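The Long Way to the Keys

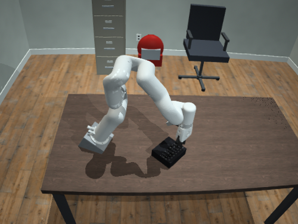 Samina Abbasi had taught piano for most of her life before she took the evening job with Zoreck, and she told everyone who would listen (her sister in Sukby, the man at the bakery, the bus driver twice) that it was the same work with a quieter pupil. She sat in her own kitchen with the controller in her lap and the practice room up on her screen, the one with the tall filing cabinet and the red thing by the outlet that she had decided was a backpack left by some child late for supper. The white arm came up over the table in its great arch, as it always did, and down to the little black machine with its crowded keys, and she eased her thumb forward as gently as if she were guiding a small wrist toward middle C.

"Down, sweetheart," she said. "Not so stiff."

She knew perfectly well it couldn't hear her. Only her hand went across, every dip and wobble of it, and later on the people at Trurdale would feed the whole lot to the program so that it could try the reaching by itself. They wanted 500 tries from her by the end of the month. She had done 200, and she was a little ashamed of some of the early ones, when she had come at the keys like a woman swatting flies.

Mr. Ghauri, who ran the lessons, called while she was lining up another.

"You can go faster, you know," he said. "You don't have to stop over the keys each time."

"Would you tell a beginner that?"

He thought it over, and she could hear him pouring tea. "I suppose I wouldn't," he said.

So she went on pausing, the way she had always made her pupils pause, with the fingers lowered and the shoulder easy, and then she took a breath for both of them and pressed.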